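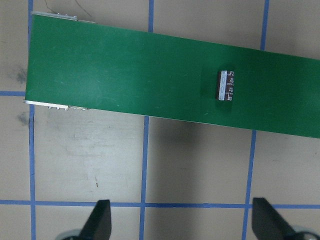 4.3 Regeln für die gemeinsame Arbeitsfläche

Zwei Arme, ein Förderband, ein Tisch — mit klaren Regeln macht die Arbeit an der Zellden richtig Freude! Bitte vor jeder Schicht durchgehen:

1. Not-Halt an beiden Bedienplätzen prüfen und im Zellenbuch abzeichnen.
2. Blaues Raster kontrollieren. Abgelöste Streifen vor dem Start ersetzen, denn die Bediener orientieren sich beim Auflegen daran.
3. Beide Greifer öffnen und in Warteposition fahren.
4. Im Einrichtbetrieb höchstens 7 % der Nenngeschwindigkeit wählen.
5. Bauteile einzeln auf das grüne Band legen, Abstand mindestens 33 mm.
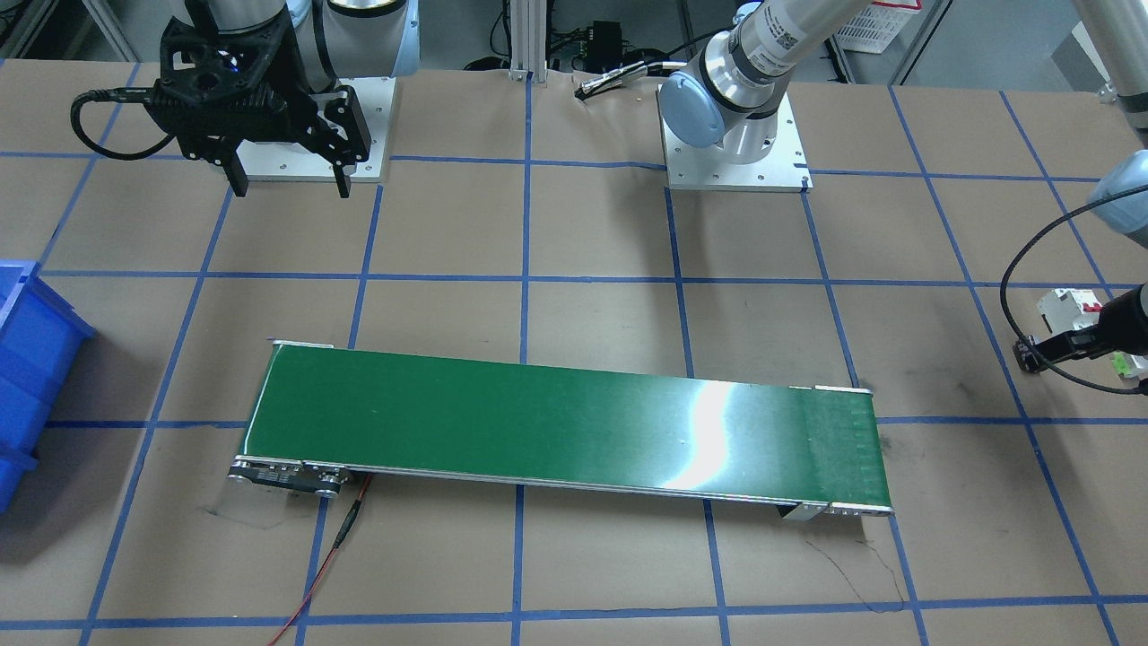 Foto: Pramila Rathore / Bisht

Der Behälter bleibt links neben dem Band und darf die Bandkante nicht berühren. Das Motorkabel läuft nach vorn vom Tisch weg; über den Bandlauf gehört es nie.

HINWEIS: Beide Arme nie gleichzeitig in dasselbe Rasterfeld schicken. Die Flirneneo-Steuerung verwaltet die Freigabe je Feld, und das klappt wunderbar, sobald die Felder einmal sauber eingelernt sind (siehe 4.5).

VORSICHT: Quetschgefahr zwischen Greiferfingern und Seitenschiene! Bei freigegebenem Antrieb nicht in den Arbeitsraum greifen.

6. Nach 400 Zyklen Fingerspitzen auf Abrieb prüfen. Ersatzteil: Kisier 273.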